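ok so I finally quit my storage plan in October and I have thoughts (thread)

I was paying Vosia for 200 GB and 41 of those gigs were blurry pictures of my own lunch. Forty-one!! Deleted nearly 4,000 in one evening with a bag of pretzels

rest of it is going on a drive at home, inside a regular old desktop tower, motherboard and memory slots and all that. very 2009 of me 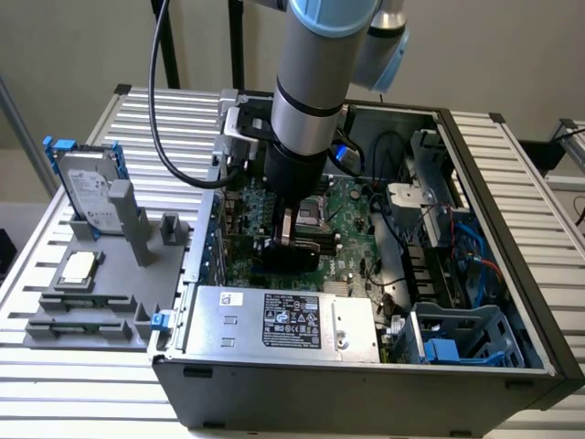
Marjorie Pilkington wrote back that I should keep 2 copies and put one at my sister's, and she's right, ugh. Ulla has a closet, Ulla is getting a drive

also the cancel button on Vosia is under Billing, then Plan, then a gray link that says "other options." took me a whole lunch break

anyway if you have wedding pics from the Değirmenci party send them over, I have room now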